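Tuesday, late, with the kettle just gone quiet

I promised myself I would write in here before bed, even if it was only a few lines, and of course now that I've sat down I can tell it's going to be more than a few.

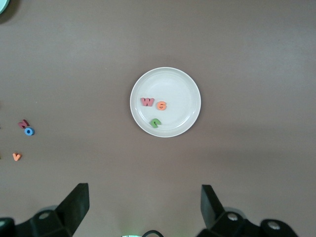
So, the wardrobe. I finally did it, after saying since the end of summer that I would. I took every single thing off the rail and out of the drawers and piled it on the bed so that I couldn't go to sleep until it was dealt with. I read that trick on somebody's blog years ago and I've always thought it was a bit cruel, but it works on me. By four in the afternoon I couldn't see the quilt and I was sitting on the floor in one boot, trying on a skirt over my jeans.

I thought I knew what I owned. I write about clothes every week, for heaven's sake, and I have opinions about hemlines that I share with strangers. But there was a gray cardigan at the back of the second drawer that I would have sworn in court I gave away when I moved. It still has the little wooden buttons, and one of them is hanging by a thread, and I put it on straight away and wore it for the rest of the evening. I have it on now. It smells of lavender and drawer.

The harder pile was the dresses. I've kept a whole row of them for a sort of life I don't lead, the kind where people stand on terraces holding small glasses. The green one from Ashour was the worst to decide about. I bought it in the sale the spring I started the blog, and it cost more than my rent should have allowed, and I remember walking home with the bag held out in front of me like it might spill. I've worn it twice. Both times I spent the night tugging at the shoulder. I stood at the mirror in it today with my hair up and my hair down and my good earrings in, and it's beautiful, and it still slides off my left shoulder like it wants to be somewhere else. It's in the bag to sell. I took it out of the bag once to look at it and then I put it back.

Things I'm keeping that I didn't expect to keep: the cardigan, the brown cord pants with the wide leg (I was so sure those were over, and then I put them on with a tucked-in white shirt and did an actual spin), and the terrible yellow raincoat, which makes me look like a child waiting for a school bus and which I love. My black ankle boots need new heels. I keep writing that on lists and not doing it, so I'm writing it here as well.

The blog passed 1000 posts this month, which I only noticed when I logged in to fix a typo. I had a plan for that number once. There was going to be a giveaway and a cake and a long, thoughtful post about what I've learned, with old pictures of my terrible bangs. Instead post number one thousand was a short thing about how to get foundation off a collar (dish soap, cold water, patience). I laughed out loud when I saw it. I do think I'd rather it was that one, in a way. Someone wrote underneath that it saved her interview blouse, and that made my whole morning.

I also had the email from Oltura, the skincare people, asking if I'd like to try their new evening balm and say something nice about it. Well, they didn't put it like that, but it was in there between the lines. I've gone back and forth all day. I liked their cleanser, and I've said so, with my own money behind it. But my skin has been so touchy since the heating came on, all pink along the cheekbones, and I don't want to put something new on it just to meet somebody's date. I wrote back and said I could do it if they'd let me take 40 days and say what I really thought at the end of them. I read it over and took out two of the exclamation marks and put one back in. No answer yet. If they say no then they say no, and I'll carry on with the plain stuff in the blue tub, which has never once written to me.

I'm still wearing the Penia lipstick, by the way, the brick-colored one. I have a drawer full of others and I reach for that one every morning with my eyes half shut. It's almost finished and I've been digging it out with a brush — my mother does that too, and I used to tease her for it. I ought to apologize to her on Sunday.

November always does this to me. I want to throw everything out and start over, and then I want to buy one enormous scarf and never take it off. I saw just the scarf, too, in the window at Hakier when I went out for milk. Rust and cream checks, with a fringe you could lose a hand in. I went in and wrapped it around myself twice and stood there in front of their long mirror being very happy. Then I thought about the bed and the pile, and I unwrapped myself and thanked the girl and came home with only the milk. I'm giving it a week. If I'm still thinking about it after that, I'll go back, and if it's gone I'll sulk and knit one badly.

Dinner was soup and the heel of the bread. I ate it standing up at the kitchen counter, reading old comments on my phone, which I know is a bad habit. Someone who has been reading since the first year asked whether I still do my own brows. I do, and this week you can tell. The left one has gone thin at the end where I got carried away with the tweezers on the phone. I've put castor oil on it tonight, and I've put the tweezers up on the top shelf where I need the chair to get at them.

There are two bags by the front door now, one to sell and one to give away, and a smaller heap on the chair that I'm calling mending, though I know myself and I know that chair. The rail looks so thin. I kept opening the closet door this evening just to see all the space between the hangers. I can find my navy blazer without moving six other things first, and the striped shirts are all together for once, and there's a bare bit at the end where I'm not going to put anything at all for a while.

Tomorrow: boots to the heel place before it closes, photograph the green dress while there's light, answer the nice woman about the blouse. Wash the cardigan by hand. Sew the button on first, before it drops off in the sink.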